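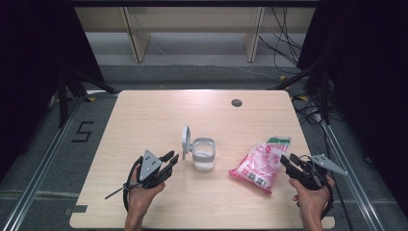 Surely we all know by now whether refill packs are cheaper, a reader wrote after our first notice went up, and if we don't, another survey won't tell us.

Fair enough. We had much the same thought. Then we went looking for the evidence and found leaflets, mostly written by people selling refill packs. Hence this call.

Print this page | E-mail this page

Households wanted for the Zandside packaging diary

We are looking for 95 households in Zandside and Raltside to write down what they buy, what it comes in and what happens to the packaging afterwards. The diary covers food, washing products and anything for the bathroom. It runs for two months from the middle of March.

Shops keep telling us that pouches and bags use less material than tubs and bottles. That may well be so. What we would like to know is whether people who buy the lighter pack end up using more of what is inside, or spill it, or buy a container to decant it into and then a second one when the lid goes. Claims of this sort are usually tested in a laboratory kitchen by someone who is paid to pour carefully. Most of us pour while answering the door.

We have no view on the result. If the leaflets are right, we will print that too, and in the same size of type.

Who can take part

Any household of any size, including people living alone and shared houses. One adult has to be willing to keep the diary. You need not be green, tidy or keen on recycling. In fact we have too many keen recyclers already. If your bags go in the bin with everything else, please apply.

We can't take anyone who works for a supermarket, a packaging maker or a waste contractor, or who lives with somebody who does.

What you would do

Fill in a page for each shopping trip, large or small. Keep your receipts in the envelope provided. Twice during the study, put the week's empty packaging in a sack and have it weighed at the collection point in Raltside. You will be asked for one visit at the end, lasting up to 90 minutes, at which we go through the diary with you and ask about the gaps. There will be gaps. A diary with none in it makes us suspicious.

Please don't change how you shop on our account. We know that people do, and we shall be comparing the first fortnight with the rest to see how badly.

What you get

A payment of £90 once the diary and receipts are in, whether or not they say anything useful. Bus fares to the collection point are paid on top. There is no prize draw, and nobody will send you a tote bag.

Who is paying

Half the money comes from Duletti, a wholesaler of dry goods, and half from the Tai fund. Duletti sells loose as well as packed, so it has an interest either way. It has asked to see the results before they are published. It may see them – it may not change them, and the agreement saying so can be read at our office by anyone who doubts it. We would doubt it.

Your details stay with us. Receipts are returned to you or shredded, as you prefer, and card numbers are blacked out on arrival.

How to apply

Send a postcard or a short letter to Packaging Diary, PO Box 2621, Zandside. Give your address, the number of people at home and the shops you use most. We don't need to know why you want to take part. Replies go out in the first week of March, including to those we turn down.

Last updated: 26 Feb 2019

This site uses cookies. By continuing to browse you agree to our use of cookies. Accept | Find out more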